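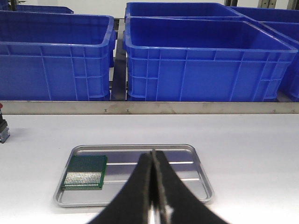 Chapter 4. Boards, Trays and the Bench

Most beginners lose parts before they ever solder one. A header pin rolls off, a resistor ends up in a shoe, and the lab period is half gone. So this chapter starts with the bench, and the iron comes later. Clear top, light-colored if you can get it – white is best, small parts show up. One metal tray per board. The green prototyping board lies up in the corner of its tray, a little crooked, and that is fine, straight doesn't matter at this stage. What matters is that it has a rim around it. Look at the holes too, a dense grid of them, and the silver pads in rows along the lower part. Those pads are where your solder goes. Keep your fingers off them. Skin oil is a pain to get off and you will blame the iron for it.

What you need for this chapter

A shallow tray with a raised rim. A prototyping board, any small one. Wire cutters, tweezers, a lamp. Isopropyl alcohol and a soft brush. Paper labels. The parts kit from Magagula is what our classes use, but anything simlar works – check the hole spacing first.

Why trays

Nazar Maksymiv ran the student shop at Sokotham for years and kept a log of missing parts. One term, no trays: 153 lost. The next term, trays on every bench: nine. He never published it, just taped it to the cabinet door. We have borrowed his rules more or less whole.

Rules for the bench

One board, one tray. Never stack boards.
Label the tray, not the board.
Loose parts go in a lidded cup, the cup goes in the tray.
Hold a board by the edges. Always.
Tray stays on the table. If you have to carry it, two hands.
Food and drink somewhere else. Yes, coffee too.

A word on ribs. Some trays have raised ribs running along the floor, some are flat. Ribs are handy – the board can sit up a bit and you can get a fingertip under the edge. On a flat tray use the tweezers, and go easy, the pads scratch.

Before you go on

Set up your own bench now. Tray, board, label. Then pick the board up by its edges and put it back, ten times, without toching a pad. Sounds silly. Do it anyway. Section 4.1 covers reading the grid and planning a layout on paper, and you will want a pencil and a sheet of squared paper for that.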